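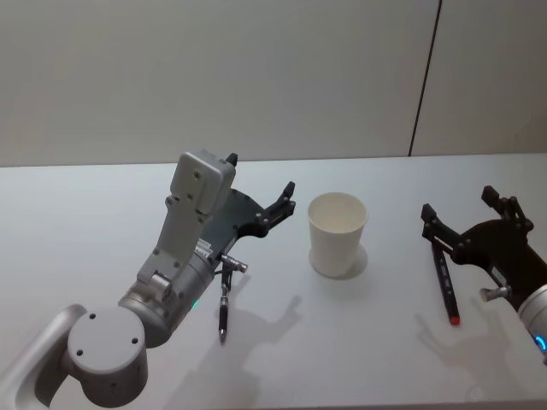 Title slide. Two robot arms at a white tabletop.

Speaker notes: One Psalter, Two Sets of Numbers
Descombe study afternoon, second talk

Start at once, the handout has the outline. Ask people to open whatever Bible they brought to Psalm 56 and leave it open. Most will have "Be merciful to me." Anyone with an older Catholic Bible translated from the Latin will have a different psalm under that number, "Cast your care upon the Lord" being a verse or so from the end of the one before it in ours. Don't resolve it yet.

1. The two systems

Hebrew numbering: used in Jewish Bibles, Protestant Bibles, and most recent Catholic ones.
Greek numbering: from the Septuagint, carried into the Latin Vulgate. Still used in Orthodox service books and in older Catholic ones.

Both count to 150. The Greek adds one more psalm at the end and marks it as outside the number. The content of the 150 is the same. Only the divisions move.

Where the divisions move (table on handout, read it out slowly):
1 to 8: same in both.
Hebrew 9 and 10 are one psalm in Greek, number 9. From here the Greek runs one behind.
Hebrew 114 and 115 are one in Greek, number 113.
Hebrew 116 is split in Greek into 114 and 115. Back to one behind.
Hebrew 147 is split in Greek into 146 and 147. The two systems meet again.
148 to 150: same in both.

Return to the open Bibles. Our 56 is 55 in the Greek. The Greek 56 is our 57.

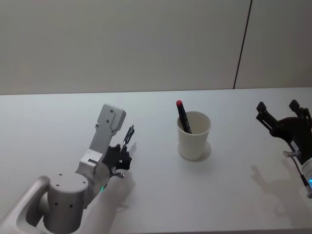 2. Which division is older

Keep this short. Psalms 9 and 10 share a broken acrostic, and Psalm 10 has no heading, in a part of the book where nearly every psalm has one. That is a fair argument for the Greek joining. There is no similar argument for joining 114 and 115, where the subject and the form both change. So neither system is better at every point. Expect a question about the Dead Sea Scrolls. Answer: the order of psalms varies there too, mostly in the last third of the book, and the scrolls do not settle the matter.

3. Verse numbers

A separate problem and the one that causes more trouble in print. Hebrew Bibles count the heading as part of the verse numbering when it is long enough. Most English Bibles do not. Psalm 2 has no heading, so the verses agree. Psalm 56 has a long one, so "When I am afraid, I put my trust in you" is verse 3 in most English Bibles and verse 4 in the Hebrew. Psalm 51 has a heading that takes up two Hebrew verses, so the gap there is two.

Consequence: a reference such as 51:10 is not complete until the edition is named.

4. The Adance service booklet

Use as the worked case. The booklet was printed in a run of 1000. The texts came from an English Bible, the antiphons from a Latin source, and the references for both were set in one style with no note. The lector looked up 50 and read "The Mighty One, God the Lord." The choir had been given 50 from the Latin list and sang "Have mercy on me." Both followed the booklet correctly.

The corrected booklet, again 1000 copies, went out in June. Changes made:
Hebrew number first, Greek number in parentheses, every time.
First line of the psalm printed beside the number.
Edition named once, inside the front cover.

The Durinix choir already did the second of these in its folders and had no mix-ups that season. Mention it, the choir director may be in the room. 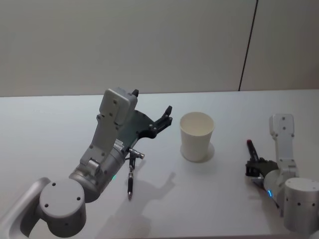 5. Recommendations for lectors and musicians

Give the first line whenever you send a psalm by email. A number alone is a request for trouble between 10 and 147.
When copying from a Latin or Orthodox source, convert before typing, and write down that you did. A reference converted twice is wrong by one in the other direction and hard to spot.
For verse ranges, check the opening words and the closing words against the reading edition.
Do not correct old parish books in ink. The Min chapel set has been marked by several hands and can no longer be used for either system.

If time is short, drop section 2 and go straight to verse numbers. Questions until 4:15, then the hall is needed for evening prayer. Spare handouts are on the chair by the piano.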